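Four months of fingers: Sigrun Grønli on gripper testing

Caught Sigrun Grønli between test runs, 4 November 2022, with a mug of tea she never got round to drinking. She runs the bench at Skastora, a small outfit that tries out grippers for people who'd rather not buy three sets and bin two. Two arms, one table, a lot of odd objects. We had the best part of an hour. Notes typed up the same evening so forgive the state of them.

First question was the obvious one. Why compare fingers at all, when most people fret about the arm?

"Because the arm is fine," she says. "The arm has been fine for years. People ring me up and say the arm can't pick up a cup. Show me the fingers, I say. And it's a pair of flat metal plates with a bit of foam stuck on."

The current job began in August. Three finger sets on the list. The Roka, a stiff parallel jaw. The Soren, a soft open triangle that gives when you press on the side. And the Nakamura, somewhere between the two, soft pad on a firm frame. Same arms, same controller, same objects, only the fingers get swapped. 1013 grasps logged so far, 834 of them good. She won't give me the split by finger. Not till the client has it.

"You'd print it," she says. Fair.

What counts as good, then? Lift it, hold it for 8 seconds, put it down where it came from. Sounds easy. A dropped object is a fail, and so is one that swings round in the grip, even if it stays up. She's had rows about that second rule with everyone who's come through the door. She's keeping it.
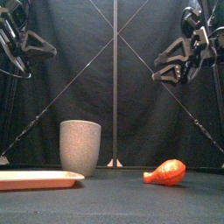
Objects are where she gets going. Nothing from a shop kit, she doesn't trust them, too many neat cubes. She wants things that get narrower where you'd like them not to. The tall speckled cup, for one, widest near the top and then tapering down to the base, no handle to cheat with. Close too high and you're on the bulge, close too low and it wants to tip. Then the orange thing like a drumstick, lying on its side, big round end and a stubby neck. "Everyone goes for the neck," she says. "It looks like a handle. All the weight is at the other end." The tray is there for its lip, which flares out at the end and gives a finger something to get under. With two arms you can take a side each, in theory. In practice the two have to agree on when to lift and that's a whole other week.

I ask about the triangles, as they're the bit visitors always point at. The hole in the middle, what's it for?

"It lets the finger fold a bit. You push on the one side and the tip comes round to meet the thing. Soft ones do it more. You don't have to tell it to, there's no clever code in it." She does the movement with her own hand, twice. "But then you push down on the table by accident and it folds as well, and now your tip is somewhere you didn't ask for. So there's the price."

And the stiff jaw? Not as bad as you'd think, apparently. Goes where you send it. On anything with straight sides she would still pick the Roka and go home early. It's curves that show it up, two small patches of contact and the object turning between them.

The controller gets less love. She changed one setting in September, the closing speed, and had to throw away 472 grasps from before it, as they couldn't be compared any more. Those aren't in the total. How did she feel about that?

"I went for a walk."

Slower is better, for what its worth. Fast closing knocks light things over before the second finger arrives. She'd assumed the soft fingers would forgive it. They were no better at it than the stiff ones, sometimes worse, the first tip would touch and bounce.

Cameras, quickly, as she was looking at the clock. She used to move hers for every object to get the best view. Stopped. Now it's fixed and it stays fixed, even if a tray or whatever ends up half out of sight. A bad view you know is better than a good one that keeps changing, she reckons, at least when the point is comparing. Glare is still a nuisance on shiny things. She's tried dimming the lights, then the dark parts of the grippers vanish into the curtain and you can't tell a finger from the cloth behind it.

Any advice for someone buying their first set?

"Bring your own rubbish. Whatever you actualy need to pick up, bring that, in a bag. Don't let anybody show you a tennis ball."

Would she say which finger she likes, off the record? A long pause. The Nakamura on Mondays, she says, laughing, then takes it back and says to write that she has no favourite. So, no favourite. She's got wet objects next, and a run with both arms on the tray, and somebody was already waiting for her at the door.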